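Notebook – bimanual sweeping, Pismont bench
October 8, 2025

Started the day later than I meant to, and with the kettle on, which is how most of my better entries begin. Anas had left me a long note about the handover between approach and grasp, and I wanted to read it properly before I touched anything. His point, if I can put it in my own words, is that we have been treating the two arms as though they reach the job at the same moment, and they hardly ever do. One hand gets hold of its tool while the other is still making up its mind, and the policy has never been told what to do with that in-between bit.

So the plan for this week is to label the in-between bit. Instead of one "grasp" segment per episode we now mark left and right separately, and the sweep segment isn't allowed to begin until both are closed. It sounds like a small change, and in the Romau config it is a small change, but it meant going back through the March recordings and relabelling the lot. Tonantzin did most of that, cheerfully, and I owe her a very good lunch.

The other thing we wanted was a softer surface. Everything in March was done on the hard bench, where a dustpan sits flat and behaves itself. On quilting it tips, and the hand has to cope with a handle that isn't quite at the angle it expects. I was a bit nervous about this – the fingers are not cheap, and I have a long memory for the repair bills – but the mattress has been kind to us so far.

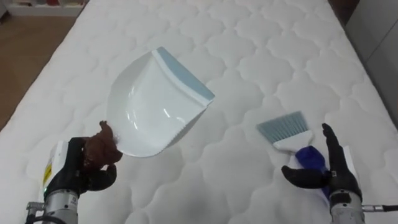 Left hand on the dustpan handle, right hand open around the brush handle.

This is just the sort of moment the new labels are for. Under the old scheme the whole thing would have gone down as "grasp" and we'd have thought no more about it. Now it goes in as left closed, right pending, and the model gets to learn that pending is a perfectly respectable state to be in and no reason to start sweeping.

We ran 50 episodes on the quilted surface with the old labels and 50 with the new. With the old ones the sweep began too early in 10 of them. With the new ones it was three. I was so pleased that I went and told Tonantzin before I'd even saved the log (saved now, in the Lollell folder, under both our initials). I do want to be careful, though. Same tools, same mattress, same two people setting things out, and I suspect we have both become rather tidy in how we lay down the brush.

Anas would like the threshold for "closed" to come from finger current alone. I'd sooner keep the position check in as well, at least for the wrapped handles, as the wrap is shiny and creased and I don't trust how it slides. We went back and forth on this over the phone for longer than either of us had time for, and agreed to try it both ways on the Dağdelen split and see who has to buy the coffee.

Still to do: rerun the three early starts with the wrist logs turned on, ask Tonantzin whether the March relabelling covers the left-handed episodes, and write up the pending state for the shared page while I still remember why we named it that.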